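Jodgate Brewing Cooperative
Technical and Sensory Group: Minutes

Date: Sep 28, 2023
Chair: Dexter Nakamura
Present: brewhouse, cellar, packaging, laboratory, sales
Apologies: purchasing

1. Minutes of the previous meeting

Approved with one correction. Under item 4, "dry hop at terminal gravity" should read "dry hop at two points above terminal gravity."

2. Eseck pilsner, diacetyl

The laboratory reported on tank 3. The forced test was positive at day nine and negative at day twelve. Cellar had begun cooling on day ten under the old schedule. The tank was brought back up to rest temperature and held until the test cleared.

The brewing schedule will be changed so that cooling starts on a negative forced test and no longer on a fixed day. Sales asked whether this would delay shipments. Brewhouse answered that the delay would be two or three days per tank in most cases and that January orders can be planned with that in mind.
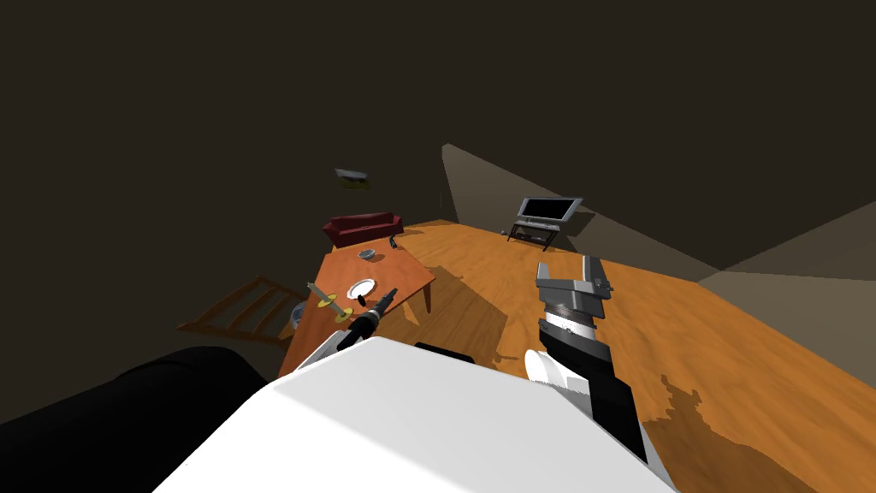 Mr. Nakamura asked that the forced test result be written on the tank card as well as in the lab log. The cellar shift does not have access to the log after 6 p.m. Agreed.

3. Plilby hazy pale, shelf life

Batch 3671 was tasted against a fresh sample. Panel comments on the older beer: hop aroma reduced, some honey character, color darker by eye, haze stable. Bitterness was judged unchanged. The fresh sample had no faults noted.

Packaging presented dissolved oxygen readings for the canning run. The mean was 41 parts per billion, against an internal limit of 50. Readings were highest in the first pallet and after the lid change. The laboratory considers the mean acceptable for lager but too high for this beer, and proposed a separate limit for dry-hopped products.

Discussion followed on whether the filler can hold a lower figure without a slower line speed. Packaging does not think so with the present lid gassing setup. A trial will be run at reduced speed on the next Plilby batch, with cans pulled at start, middle, end and after any stop longer than two minutes.

Pending the trial, the best-by period for Plilby stays as it is. Sales objected and asked for the objection to be recorded.

4. Yokoyama hop lot

The new lot arrived with alpha acid lower than the previous one. Brewhouse has recalculated the bittering addition. The late and whirlpool additions stay at the same weight. The 300-liter pilot brew showed no difference in a triangle test, although the panel was small and the test will be repeated with more tasters.

Purchasing to be asked for the supplier's oil analysis, which was missing from the paperwork.
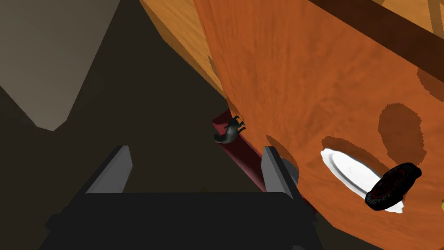

5. Yeast handling

Viability of the house ale strain at last pitching was within range. Maximum generations remains at eight. Cellar noted that the cone-to-cone transfer hose is due for replacement and has placed the order.

6. Actions

Brewhouse: issue revised pilsner schedule.
Cellar: add forced test line to tank cards.
Packaging: reduced-speed trial, report to next meeting.
Laboratory: draft oxygen limit for dry-hopped beers; repeat triangle test.
Purchasing: obtain oil analysis for Yokoyama lot.

7. Any other business

None. Meeting closed at 4:20 p.m.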